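FOR IMMEDIATE RELEASE — February

Plarosmont opens furniture lending room, asks town for cabinets, shelves and toys

Plarosmont, the secondhand furniture house, is opening a lending room for families who have just moved and have nowhere to put anything. Doors open at 10 a.m. Borrow a cabinet, a bookcase, a small table. Keep it up to 12 months. Bring it back, or swap it for something bigger when the kids outgrow it.

The project is called Tilar. No membership card, no deposit on pieces under 30 pounds in weight. Larger pieces need a signed loan slip and two people to carry.

"People move with bags, mostly," said Csenge Bozsik, who runs Tilar. "Then they live out of the bags for half a year. A cabinet with a door that shuts is a big thing in a small apartment. You put the books up top, the toys down below, you shut it and you can sit down."

The opening stock is 58 pieces. Most are storage: cabinets, chests of drawers, open shelves, a few nightstands. Everything came from house clearances and from the Plarosmont back store, where some of it had been waiting a good long while. Joints glued, hinges checked, drawers waxed so they run. Where a knob was missing we put on the nearest match from the parts box, so dont expect every handle to be original.

What can be borrowed on opening day

— Tall cabinets with doors, in several finishes, mostly brown
— Low chests, three and four drawer
— Tabletops and small tables, light and dark wood
— Bookcases, narrow and wide
— Toy and book bundles to go with a cabinet, on request

The bundles are new. Each one is a handful of donated books and one or two soft toys, chosen to go with the piece of furniture so a child has something to put away on the first evening. Families pick their own if they come in person. Plush toys are washed before they go out. Toys with loose eyes or split seams go to the mending basket and not on the floor.

Why lending and not selling

Plarosmont will go on selling as before, the shop side does not change. But Bozsik says the shop kept meeting the same customer: someone who needed a cabinet now, for a rented place, and did not know how long they would be there. Buying made no sense. Cheap flat-pack made some sense but did not survive the second move.

"A solid cabinet can go up and down stairs for years if you take the shelves out first and tie the door," Bozsik said. "We want to see the same pieces come back. Scratches are fine. We have polish."

Delivery is handled by Skondora, the moving firm on the same street, at a flat rate of 19 dollars per piece inside town limits. That covers the ground floor and up to two flights. Above that please call, it depends on the stairs. Skondora will also collect at the end of the loan for the same price. Borrowers with their own van are welcome to use the loading door between 2 p.m. and 5 p.m.

How to set up a borrowed cabinet

Bozsik's team has put together a one-page sheet that goes home with every tall piece. The main points, for anyone who can use them with their own furniture:

Fix it to the wall. Always, for anything tall. Bracket and screws are in the envelope taped inside, and Skondora will fit them on delivery if the landlord agrees in writing.

Heavy things low. Board games, shoe boxes, anything with weight goes on the bottom shelf. A short row of books higher up is ok once the bracket is on.

Leave one shelf empty for the first week. Sounds odd but people fill everything on day one and then cant find a thing. The empty shelf takes whatever turns out to need a place.

Toys where the child can reach. A child who has to ask for help getting the box down won't put the box back. Small stuffed animals do well on a middle shelf.

Dust with a dry cloth. Varnished wood does not want spray. A slightly damp cloth for sticky fingerprints, then dry it off right away.

Check the door swing before choosing a corner. Wide doors need floor space. Measure with the door open, not shut, and write it down before coming in.
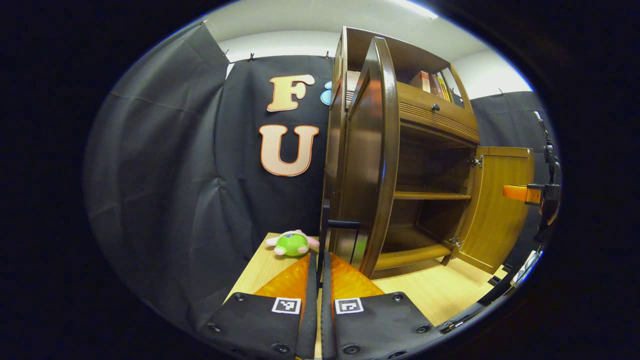

Glossy brown wooden cabinet with its door open, books on the upper shelf, drawer below; green plush toy on the tabletop.

Donations wanted

The lending room needs more stock, especially cabinets with a drawer as well as shelves. These go first every time we ask people what they want. Also wanted: picture books in clean condition, bookends, round knobs of any size, and felt pads for feet. Sofas and mattresses can not be taken, sorry. Same for anything with woodworm, please look at the back and underside before calling.

Donated furniture can be dropped off at the loading door any morning from 9 a.m. or collected by arrangement. About 30 minutes is needed for a collection, longer if the piece has to come apart. Empty the drawers please. All of them, the little one at the top too.

The Duda workshop next door is lending bench space for repairs through the spring. Duda will also hold a short drop-in on loose hinges and sticking drawers, starting at 6 p.m. on the evening of the opening. Bring the drawer, leave the cabinet at home. No charge, tea provided, wear something that can take a bit of wax.

To reserve a piece

Reservations are taken at the front desk in person or by phone during shop hours. A piece can be held for 12 days. After that it goes back on the floor. Please have ready the width of the wall space, the ceiling height, and the number of stairs. Photos of the room are a help but not needed.

Loans can be renewed once. Anyone who ends up wanting to keep a piece can ask for a price, and the front desk will quote the shop rate less the delivery already paid.

About Plarosmont

Plarosmont buys, repairs and sells used household furniture. The shop and the Tilar lending room share one entrance, with the lending room through the second door on the left.

Press contact: Csenge Bozsik, Tilar lending room, Plarosmont. Interviews and visits to the room by arangement, mornings preferred.

— ends —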